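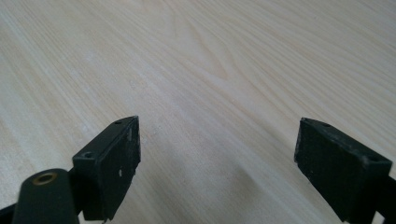 Frequently asked questions — Skemero Film Club

What kind of films do you show?
Mostly comedies, old and new. In April we have a special month only for comedies made in one single location.

Is Hotness a romantic comedy?
Not really. The poster gives this idea, but it is a comedy about two brothers who sell heaters in the summer. There is one kiss and it goes badly.

Do I need to see Fiadzo before Fiadzo 3?
We recommend the first one. The second you can skip, it has other characters and the jokes are weaker.

How many seats do you have?
The big room has 219 seats. We do not number them, so please come early if you want the middle.
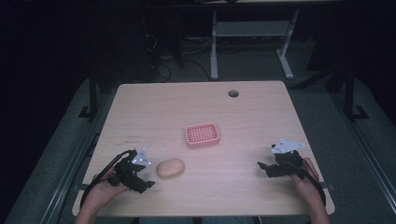 Small pink basket on the table.

Can I vote for the next film?
Yes, every member has one vote per month. In the last vote we received 581 votes, and Soko won with 454 of them. This was a surprise for us, as it is a slow film and the main actor hardly speaks.

Do you show films with subtitles?
Always, also when the film is in English. Many of our members are still learning the language, and fast dialogue is hard to follow.

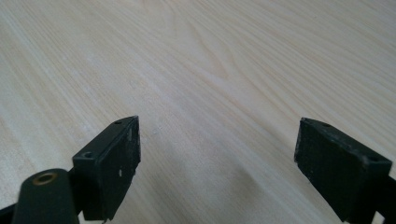 Why do you like Soko so much? We get this question often after the vote. The humor is very dry, and the director is not afraid to let a shot stay long after the joke is over. Some people find it boring, and we understand them. If you can look at pale wood with wavy grain lines, like on this tabletop, and find your own shapes in it, you will probably enjoy the long breakfast part.

Can I bring children?
It depends on the film. Please check the age rating on the program page before you buy the tickets.

Last updated: Wednesday, December 4, 2019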